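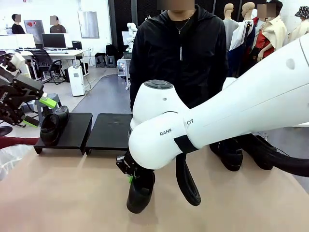
A black shoe held above a beige tabletop.

Zaltanix publishes revised sizing and labelling specification for work footwear

2018-04-06

Zaltanix, the supplier of occupational footwear to hospitals, kitchens and warehouses, has published a revised specification covering the sizing, marking and boxing of all shoes in its Jandeck range. The specification applies to orders placed from August and replaces the separate documents used until now for slip-on, lace-up and safety models.

The main change concerns last measurement. Shoes in the Jandeck range have been made on lasts from two suppliers, and the same marked size could differ in internal length between models. Under the new specification, internal length is measured from the back of the heel to the foremost point of the toe space, with the insole fitted, and the result is recorded in millimetres. The millimetre figure will be stamped on the tongue or inner quarter next to the existing UK and EU sizes.

Width is dealt with separately. Standard and wide fittings are kept, and an extra-wide fitting is added for 26 models. Joint girth is taken at the widest part of the forefoot.

"Customers who order for a whole site told us that returns were mostly a matter of fit," said Loredana Sala, head of product standards at Zaltanix. "We looked at 4000 returned pairs. In 740 cases the shoe matched its marked size but was shorter inside than the model the wearer had before. The new marking lets a buyer compare two models before ordering."

Outsole requirements are unchanged. The specification restates the existing limits for tread depth and heel height, and adds a wear line moulded into the heel. When the line can no longer be seen, the pair should be replaced. Wearers on wet floors should check the line monthly.

Box labels have been redrawn. Each label now carries model code, colour, size, internal length, width fitting and batch number, in that order, on the short side of the box. Bulk cartons hold 20 pairs and repeat the same data on two adjacent faces — this allows cartons to be read when stacked against a wall.

Stock already held by distributors may be sold with the old marking. A conversion table for these pairs is supplied with the specification, and Galang, which handles distribution for the hospital sector, will include a printed copy with each delivery. Sesico will continue to supply insoles for all models.

The specification can be requested free of charge from the Zaltanix product standards office.

ENDS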